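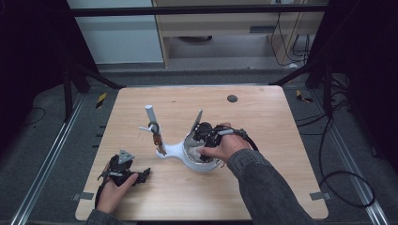 *Reading time: 4 minutes*

Fabian Holzer joined the product design office at Baumgartner as a draftsman and now heads its small household goods section. The section is responsible for stands, holders and countertop organizers, a line the company regards as modest in price and demanding in development. He spoke with the staff bulletin in the section's workroom, at one of the wooden tables where new pieces are assembled and handled before any drawing is released.

Asked what distinguishes a stand from a simple container, Mr. Holzer referred first to the matter of weight. "A container has only to hold what you put into it," he said. "A stand has to hold it up, and it has to stay where it is when you take the thing away again. People pull at an angle. They are looking at something else when they do it."

The section's current work concerns white plastic pieces that combine an upright rod with a low, cup-shaped section at the foot. According to Mr. Holzer, the arrangement has been under discussion since last October, when the office decided to discontinue an older holder sold under the name Hamix. That holder consisted of a plain tray with three slots. Returns were low, but letters from customers repeatedly mentioned that the tray took up too much of the counter.

"The counter is the most expensive surface in a small home," he said. "If we ask for a piece of it, we should be able to say what the customer receives in exchange. Height costs nothing. There is usually plenty of air above a counter, so we went up."

The successor carries the working title Mullosis. Mr. Holzer declined to say whether the name would be kept and noted that the sales department had expressed reservations. He was more willing to discuss the foot of the piece, which in his view occupied the section for longer than any other part. Early versions used a flat round base. They were stable, he said, but they collected crumbs along the rim and were unpleasant to wipe. A curved foot was then drawn, running out from the rod to one side and joining the cup.

"With the curve, the cup does part of the work of the base," he said. "You get the footing from something you needed anyway. It took us a long time to see that, and I would not claim it was my idea. It came from the model shop."

The side peg had a less certain history. It was removed from the drawings twice and restored twice. One group in the office considered it likely to catch on sleeves; another pointed out that most households own at least one object with a loop and no place to hang it. The peg remained, somewhat shorter than at first proposed. Mr. Holzer described the outcome as "a compromise that I can live with - though I would have made it shorter still."

On the subject of color, he was brief. White was chosen for the first series on grounds of cost and cleaning. Two further shades are under review, and samples have been requested from the supplier, Rostari. The first series will be limited to 1000 pieces, of which 400 are reserved for the company's own shop.

Much of the conversation turned to the practice of handling pieces at the table. The section keeps a written record of each session, and the file for the present line has reached 911 entries. An entry may be as short as a single sentence. Mr. Holzer read several aloud, among them "cup too deep for short fingers," "rod good," and "would like to know which way is the front."

"The last one caused some trouble," he said. "We all knew which way was the front. We had been looking at it for months. Then a colleague from accounting put it down facing the wall and was quite satisfied with it. We had to ask ourselves whether a front was necessary at all."

He added that the tables themselves had been selected with some care. The section formerly worked on a gray laboratory bench, which he considered misleading, as few customers own one. A light wooden top shows a white piece much as it would appear in an ordinary kitchen or bedroom, and any wobble is quickly noticed.

Mr. Holzer does not expect the line to attract wide attention. He mentioned that his own parents had kept the same utensil stand beside the stove throughout his childhood and that he could not now recall its shape with any confidence.

"I remember that it was always there and that it did not fall over," he said. "I have tried to draw it several times. The foot is the part I cannot get right."

The release of the final drawings awaits the decision on the two additional shades. Inquiries from other departments may be directed to the household goods section.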